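Textiles and Everyday Dress
Unit 6 handout: Hats, caps and the heads under them

Read before the seminar. Bring one piece of headwear from home, any kind, the more worn the better.

6.1 Why start with the head?

Most of our course so far has been about cloth as yardage: how it's spun, woven, knitted, dyed. Now we get to cut it up! I love this unit because a cap is such a small object and yet nearly every problem in clothing turns up in it. Cloth is flat and a skull is round. Everything a hat maker does comes down to getting from one to the other, and there are only so many ways to do it.

You can cut wedges and sew them together (a baseball cap, a skullcap, a newsboy). You can stretch or shrink the cloth over a form (felt, straw). You can knit or crochet it round from the start. Or you can gather a flat circle into a band, which gives you the mob cap and, much later, the shower cap.

6.2 Wedges, also called gores

Take a sheet of paper and cut six tall, curved triangles. Tape them edge to edge. If the sides are straight you get a cone, and if they bulge outward you get a dome. How much they bulge decides whether the crown sits close or stands up.

Four gores give a slightly square crown. Six is the common number today. Eight gives a fuller, rounder top and uses more thread and time, so you'll see it on older workwear and on hats somebody took trouble over.

Look at where the gores meet. That point is hard to sew neatly, and the button on top is often hiding it. Pry one off an old cap (yours, please) and see what's underneath.

6.3 Case: the Gosilby workroom ledger

Hrefna Thoroddsen kindly let us copy pages from the ledger of the Gosilby workroom, which made caps for dairy and laundry workers. The pages cover one November. In that month the room finished 559 caps and sent back 219 for resewing, which is a startling share until you read the notes in the margin. Almost all the returns are for the sweatband, hardly any for the crown.

Why the sweatband? It's the one seam where a straight strip has to be eased around a curve, and it's the seam that touches skin. Wearers noticed it at once. A crooked crown they could live with!

The ledger also records cloth bought by color. White costs least, then gray, then a pale green that the buyer calls "Otik green" with no explanation. Pravesh Hendricks thinks Otik was the dye house. I think it may have been a street. If you find either one in a directory, please tell me – I've been looking for years.

6.4 Sizing

Head measurement is taken just above the eyebrows and around the widest part at the back. Before adjustable straps, a workroom had to guess how many of each size to cut. The Gosilby cutter worked in lots of 400 and put most of them in three middle sizes, leaving 45 for the very small and very large. People at the ends of the range often bought a size too big and took a tuck at the back, and you can still find those tucks by running a thumb along the inside of the band. 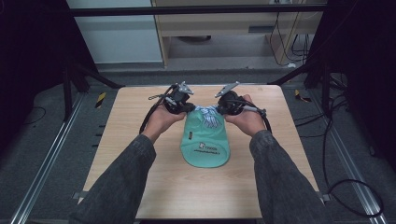 Ease is the extra room between the head and the hat. Too little and the wearer gets a headache, too much and the first wind takes it. Knits need almost none. Stiff woven cloth needs a finger's width, and more if the wearer pins their hair up. When you measure your own piece for the seminar, write down the inside of the band, then your head, and subtract.

6.5 For the seminar

Look inside before you look outside. Note the number of pieces, the seam finish, the fiber if there's a label, and any repair. Sketch the pattern pieces as you think they were cut. Guessing is fine, and arguing with your neighbor's guess is even better.

Aldana Daza will show us blocking on a wooden form in the second hour. Wear something that can get damp.

Reading: Steinarsdóttir, chapters 2 and 3. Chapter 3 is slow going for the first few pages, then wonderful. Optional: Horațiu Tănase's essay on the Brurnon straw braiders, copies in the box by the door.

Written notes (one page, sketches welcome) go to Dagný Østergaard.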